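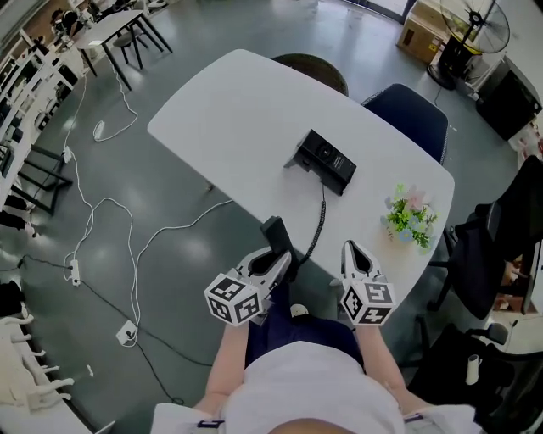
Small tables, shared rooms
Speaker notes, 1st June

Slide 1 - Title
Say hello, wait for the door to close. Thank Ramirton for lending us the hall. Mention that the handout is at the back and that it has the measurements on it, so people needn't copy anything down.

Slide 2 - What I'm going to cover
How we furnish the small meeting room, meaning the one with a single table that everyone uses for everything. Calls, lunch, sorting post, a quiet hour away from the main office. I have been fitting out rooms like that since I joined Elter and most of what I say tonight comes from going back to them a few months later.

Don't read the list on the slide. They can see it.

Slide 3 - The table
Start with the shape. I favour a rounded rectangle in white. The corners matter because people walk past them all day in a tight room, and a square corner catches a hip or a bag. White shows coffee rings, yes, and that gets it wiped.

Someone will ask about round tables. Fine for talking, poor for working. Two people with papers open on a round table are soon overlapping.

Slide 4 - The middle of the table
This is where the desk phone or speaker ends up, whatever the plan says. Black box, small stand behind it, coiled cable running down to the near edge. Ask where the cable goes before you choose where the table goes. At Andedska we did it the other way round and had to shift everything in April, four months after the fitters had left.

Points to make:
A coiled cable stretches, but it pulls the box with it when it does.
The cable will always come down on the side where somebody wants to sit.
If there is a floor socket, put the table over it. If there isn't, go to the nearest wall and accept that one end seats fewer people.

Pause here for questions - last time this slide took the longest.

Slide 5 - Flowers
Artificial ones, low white container, towards one side. Green leaves, pale pink petals, a bit of blue. Low is the important word. Anything tall gets moved to the floor the first time two people try to talk across it.

Real flowers are nicer. Real flowers in a shared room are dead by the second week. Dust the artificial ones when you do the table.

Slide 6 - Chairs
The long slide. Rooms like this collect chairs. You get a woven wicker one with a rounded back at the far end, a navy mesh office chair pushed up against the side, then black office chairs along the edge. All different, and I have stopped fighting it.

What I do check is the arms. A chair with armrests may not slide under the table, so it stands out in the walkway. A wicker chair tucks in well if the back is low enough. Measure from the floor to the top of the arm and from the floor to the underside of the table. Write both down. The figures for the Jiang rooms are on the handout, page 2.

Chairs also get used as shelves. A cup, a coat, a box of leaflets. If you keep finding things on the seats, the room needs a shelf or a small side table, and a note on the wall won't change it.

Slide 7 - Cost
For a room like this our budget is 500 for everything except the phone. The table takes over half. Chairs can come from other rooms. Say clearly that delivery is separate, it caused trouble before.

Slide 8 - Questions
Repeat each question into the microphone before answering. If it goes quiet, ask who has a wicker chair at work and where it came from.

Leave the contact slide up while people pack away. Collect the spare handouts and the extension lead.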